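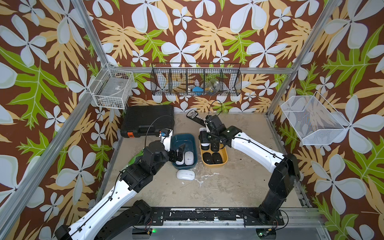
Two arms, two trays, a pile of mice. White ones go in the teal tray, black ones in the yellow.

1/ Spent the afternoon watching people teach robot arms by hand at Flastlow. I've been rude about this field on here for years, so it seemed fair to go and be rude about it in person.

2/ The idea, if you haven't followed it: you don't write code for the task. A person drives the arms by remote control, does the job over and over, and every run gets recorded. Then a model trains on the recordings and is supposed to do it by itself.

3/ "Supposed to" is carrying a lot of weight there. I have sat through so many launch videos where the arm folds one towel and the music swells. Then you ask how many towels it didn't fold and the guy has to take a call.

4/ The project is called Lunska. The task is sorting desk junk by color. They had 1056 recorded runs when I got there. Of those, 155 had been thrown out because the operator fumbled, or paused too long, or did something "non-representative." That last one bugs me and I'll get to it.

5/ I got a turn. It is HARD. You have no feeling in the fingers at all. A computer mouse is a smooth little dome and you're trying to pinch it with two flat jaws while guessing at the depth. I dropped it, chased it, and shoved it into the side of the tray.

6/ My runs were deleted. Fair enough.

7/ But think about what that means. A beginner's messy attempts go in the trash and only the clean ones are kept. So the model never sees a mouse get dropped and picked back up. Then one slips on test day and the arm closes on air and carries nothing over to the tray, very gently, with great confidence. I watched it do exactly that.

8/ I asked about it. The answer was that they're adding recovery runs, where the operator messes up on purpose and fixes it. Good! That should have been the plan back in August when this started. A mistake made on purpose is also a pretty polite kind of mistake, if you ask me.

9/ Second gripe. Look at the back wall. Big pale flowers, green leaves, dark red-brown behind them. Busy as a motel bedspread. The claim is that if it learns in front of that, it won't be thrown by a cluttered room.

10/ Maybe. Or it learns that particular wallpaper by heart. I asked if they'd tested the trained model with a plain wall. Not yet. I asked when. Soon. I've been writing about gadgets long enough to know how long soon is.

11/ Third gripe, the tray colors. Does it know "white mouse goes with white mouse," or does it know "left arm goes to teal thing"? Swap the trays and you'd find out in five minutes. We swapped them. It put the white mice in the yellow tray. So there you go.

12/ To be fair, which I hate: the people driving are very good. Watching someone with real hours on it is a treat. Both arms moving at once, no wasted motion, mouse down, next one. I'd have paid to see that, and none of it needed a model.

13/ Also to be fair, the old way was worse. I once saw a Kimaro demo where every pose was typed in as numbers. Somebody bumped the table and that was the end of the demo. At least with this one you can nudge a mouse over an inch and it still finds it, most of the time.

14/ What I'd want before believing the big claims: the failures published next to the wins, a plain wall, trays swapped, and an object it has never met. Genia promised a number like that last year. I'm still waiting on it.

15/ They're aiming for 3236 runs before they call Lunska finished. My guess is the extra runs make it smoother at the thing it already does and no smarter about the trays. I'd be happy to be wrong and I'll post it here if I am.

16/ Someone's asking what it costs. I asked too. They wouldn't say.

December 16, 2018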